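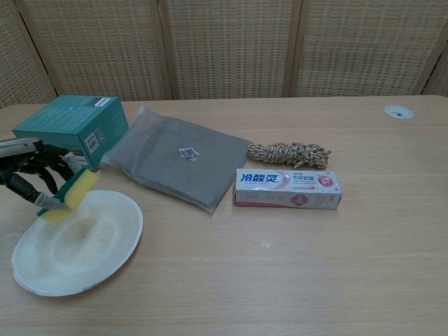 Mesa Olleo em tom de carvalho claro, com o biombo de quatro painéis entrançados atrás. Prato e esponja não incluídos.

Início / Sala de jantar / Mesas / Mesa Olleo

Mesa de jantar Olleo
Marca: Hendier
Acabamento: carvalho claro
Disponibilidade: por encomenda

A Olleo é uma mesa de refeições para uso diário, com tampo de madeira clara e veio de carvalho pouco marcado. A superfície é lisa, sem ranhuras nem juntas salientes, e limpa-se depressa entre refeições. Serve também como mesa de trabalho ou de apoio numa cozinha aberta para a sala.

O tampo leva um verniz mate de base aquosa, aplicado em duas demãos. O verniz protege de salpicos e de manchas de comida desde que sejam limpas no próprio dia. Não protege de cortes, e para preparar alimentos deve usar-se sempre uma tábua.

Características
Comprimento: 160 cm
Largura: 90 cm
Altura: 75 cm
Lugares: seis
Pernas: aparafusadas, desmontáveis
Pés: niveladores reguláveis até 13 mm
Montagem: pelo cliente, chave incluída
Garantia: três anos contra defeitos de fabrico

O tom da madeira varia de peça para peça. Se encomendar duas mesas para colocar lado a lado, indique-o nas observações da encomenda, para que os tampos saiam do mesmo lote.

Limpeza e manutenção
No dia a dia basta um pano húmido bem torcido, passado no sentido do veio, e depois um pano seco. Para gordura, use água morna com umas gotas de detergente neutro para a loiça. Não use lixívia, amoníaco nem produtos com silicone.

As esponjas de duas faces podem ser usadas no tampo apenas do lado macio. A face de esfregar, geralmente verde, risca o verniz e deixa zonas com brilho diferente que não se recuperam com limpeza. Se raspar pratos ou lavar pequenas peças sobre a mesa, ponha um individual ou um pano dobrado por baixo.

Pratos e travessas quentes precisam de base. A loiça de base áspera deve ser levantada e não arrastada. Água parada durante a noite pode levantar o veio; nesse caso deixe secar dois dias antes de passar qualquer produto.

Uma vez por ano, pode aplicar o leite de manutenção Brusano para madeiras envernizadas. O frasco de 1000 ml dá para várias aplicações. Faça primeiro um teste na face inferior do tampo.

Biombo a condizer
O biombo Zabala tem quatro painéis de trama entrançada em bege, com aspeto de rattan, separados por montantes verticais de madeira. Dobra entre painéis e pode ficar em ângulo atrás da mesa, a separar a zona de refeições do resto da sala. É vendido em separado e não se fixa à parede. A trama aspira-se com escova macia; não deve ser molhada.

Entrega
A mesa segue em dois volumes, tampo e pernas. A entrega faz-se à porta do prédio; a subida ao andar tem de ser pedida no momento da encomenda e depende de haver elevador ou escada com largura livre suficiente. O prazo habitual é de 20 dias úteis. O biombo Zabala sai de outro armazém e pode chegar em data diferente.

Confira as embalagens antes de assinar a guia. Danos visíveis no cartão devem ser anotados nesse momento, mesmo que a peça pareça intacta. Guarde a etiqueta do volume até terminar a montagem, pois o número de lote é pedido em caso de reclamação.

Perguntas frequentes

O tampo pode ser lixado?
Sim, com lixa fina e no sentido do veio, mas a intervenção retira o verniz e anula a garantia do acabamento.

A mesa pode ficar numa varanda fechada?
Não recomendamos. A variação de temperatura e o sol direto escurecem a madeira e podem empenar o tampo.

Há versão extensível?
Não nesta linha.

As pernas vendem-se em separado?
Sim, em conjunto de quatro, na secção de peças.

Condições de venda em vigor desde 01/01/2021.

Ver também: Biombo Zabala / Leite de manutenção Brusano / Bancos Hendier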